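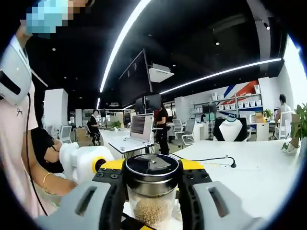 Los fundadores de Skendwood duermen poco y rellenan muchas encuestas

Martes, 16 de julio de 2024

Los pequeños empresarios de Skendwood trabajan más horas que nadie en la comarca, confían más que nadie en su futuro y tardan más que nadie en cobrar. Es lo que se desprende del segundo informe sobre emprendimiento local que ha publicado la consultora Ferkgate, un documento de 73 páginas en el que la palabra «resiliencia» aparece antes que el índice.

El estudio se basa en las respuestas de 421 propietarios de negocios con menos de diez años de vida, recogidas en marzo. La consultora les preguntó por sus jornadas, sus ingresos, sus planes de contratación y su estado de ánimo. Al estado de ánimo le dedica el capítulo más largo, con gráficos en tres tonos de verde. A los ingresos, dos tablas y una nota a pie de página.

El dato que Ferkgate ha llevado al titular de su comunicado es el optimismo: la mayoría de los encuestados espera facturar más el año que viene. También lo esperaba la mayoría en la edición anterior, y el informe reconoce, unas cuantas páginas más adentro, que buena parte de ellos acabó facturando lo mismo. La consultora habla de «una confianza estructural». En la calle comercial de Skendwood hay quien prefiere llamarlo costumbre.

Más interés tiene la parte dedicada a los cobros. De los negocios que venden a otras empresas, 115 declaran tener al menos una factura vencida desde hace más de un trimestre. Los autores recomiendan firmar contratos claros, enviar recordatorios amables y mantener una relación cordial con el cliente moroso, consejos que los afectados llevan tiempo siguiendo con los resultados que el propio estudio recoge.

La financiación ocupa otro apartado. El fondo Ravn, que patrocina el informe y firma su prólogo, concluye que los emprendedores de la zona deberían perder el miedo a dar entrada a inversores. El fondo Ravn se dedica a entrar como inversor. Según el cuestionario, la mayor parte de los negocios arrancó con ahorros propios o con dinero de la familia, una modalidad que no exige presentaciones de veinte diapositivas, aunque obliga a dar explicaciones en Navidad.

Entre las empresas que sí buscaron capital externo, solo 2 lo obtuvieron en las condiciones que pedían. El resto aceptó una oferta peor, aplazó la ampliación o siguió como estaba. El informe agrupa las tres salidas bajo el epígrafe «itinerarios de crecimiento».

También se compara Skendwood con la vecina Talham, que presume desde hace años de vivero de empresas, aparcamiento gratuito y una cafetería de la que se habla más que del vivero. Talham gana en número de sociedades creadas; Skendwood, en las que siguen abiertas al cabo de cinco años. Cada uno de los dos ayuntamientos ha difundido la mitad del cuadro que le conviene, y en ambos casos las cifras son correctas.

El capítulo sobre la jornada laboral es el que ha provocado más comentarios. Los propietarios dicen empezar antes de las ocho y cerrar el ordenador después de cenar, con una pausa al mediodía que muchos emplean en contestar correos. El texto lo presenta como prueba de vocación — y lo ilustra con un recuadro sobre la importancia del descanso —, pero no aclara cuántos trabajarían menos si pudieran permitirse contratar a alguien. La pregunta no estaba en el cuestionario. Sí estaba la de si se consideran líderes inspiradores, a la que casi todos contestaron que sí, incluidos los que no tienen empleados.

Sobre contratación, el panorama es más prudente. Los negocios de comercio y hostelería prevén mantener la plantilla, los talleres se quejan de que no encuentran aprendices y las firmas de servicios digitales anuncian incorporaciones que dependen de un cliente con el que todavía están hablando.

Ferkgate presentará los resultados en una jornada abierta en el centro cívico de Skendwood, con mesa redonda y café. La sesión empieza a las diez de la mañana de un día laborable, hora a la que los emprendedores, de creer al informe, llevan ya un buen rato trabajando. La inscripción es gratuita y se hace por internet, previa cumplimentación de un breve cuestionario.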